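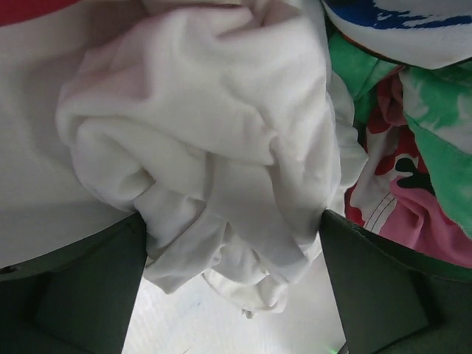
News > Community > Moston

We use cookies to remember your settings and count visits. By staying on this site you accept this. OK | More information

Laundry and linen room reopens at Moston center

11/24/06

The laundry and linen room at the Moston community center is open again after being closed for most of the fall. Residents can drop off household whites, colored clothing and bed linen for sorting and folding during regular hours, and the self-service washers are running again at the old price.

The room closed in September when a drain line behind the washers backed up and water reached the storage shelves. The center replaced the line, put down new flooring and moved the shelving to the opposite wall, up off the floor. The work was done by Ikum, a contractor from Stuvasville that also handled the kitchen repairs at the center two years ago.

The center had 229 items in storage when the water came in. Most of them were sheets, towels and tablecloths that belong to the center and are lent out for suppers and receptions. The linens on the lower shelves were washed twice and checked by hand. Those that could not be brought back to an acceptable white were cut up for cleaning rags, and 27 tablecloths have been bought to fill the gap. The lending list is at the front desk. Groups that reserved tablecloths for December do not need to reserve them again.

One change people will notice is in how laundry is taken in. Before the closing, bags were accepted as they came and sorted by the staff. Whites and colors now have to be separated at home and brought in separate bags. The center says mixed bags were the main cause of complaints last year, most of them about white shirts and pillowcases that came back with a pink tint. A mixed bag will still be accepted, but it will be washed cold as one load and the center will not pay for color that runs.

Pieces that come in already tinted can be marked for a second wash. There is a form for this at the counter, and a safety pin to attach it. The charge is the same as for a single small load. Bleach will not be used on anything with elastic, lace or a printed label unless the owner signs the form. Stains that have been through a hot dryer usually stay, and the staff will say so when the item is handed in if they know about it.

The folding tables are back in use as well. There are two long ones with a white surface along the window side, and they can be used by anyone, including people who wash at home and want the space for large sheets or curtains. Tables should be wiped before and after. Please do not leave damp laundry in a heap on them. Small items such as napkins, undershirts and socks tend to get caught inside larger pieces, and the lost and found box filled up last winter mainly with things that had been shaken out of somebody else's sheets. The contents of that box survived the flood on a high shelf and can be looked through until the end of December. After that they go to the Bravo thrift store on the county road.

Loose threads and worn hems can be left for the mending table, which meets in the same room in the afternoon on the second and fourth Wednesday. Mending is free for simple repairs. Zippers and linings are not taken. Anyone who wants to learn hemming is welcome to come and sit in, and should bring something of their own to practice on. Thread is supplied in white, black and navy only.

The center has also set a limit on how long finished laundry will be held. Bags not picked up within 14 days will be moved to the back closet, and the owner will get a phone call. Nothing will be given away without a call first. Please check that the number on your tag is current, as many of the old tags have numbers that no longer work.

The self-service side has four washers and three dryers. A fourth dryer is on order but has not been given a delivery date. A wash cycle takes up to 60 minutes with the extra rinse, so the last load of the day has to be started an hour before closing. The machines take quarters. The change machine is not yet connected, and the front desk can break small bills but not twenties.

Hours are 8 a.m. to 6 p.m. Monday through Friday and 9 a.m. to noon on Saturday. The room is closed on Sunday. Parking is in the rear lot, and the side door by the ramp is the closest entrance for anyone carrying heavy bags. The front entrance can be used too, but the hallway is narrow at the moment because boxes from the old storage area are still being sorted there.

Empty hampers and clean pillowcases in usable condition are being accepted as donations at the front desk. The center cannot take comforters, mattress covers or rugs, which do not fit the machines.

Contact us | Copyright 2006 Moston Community News | Back to top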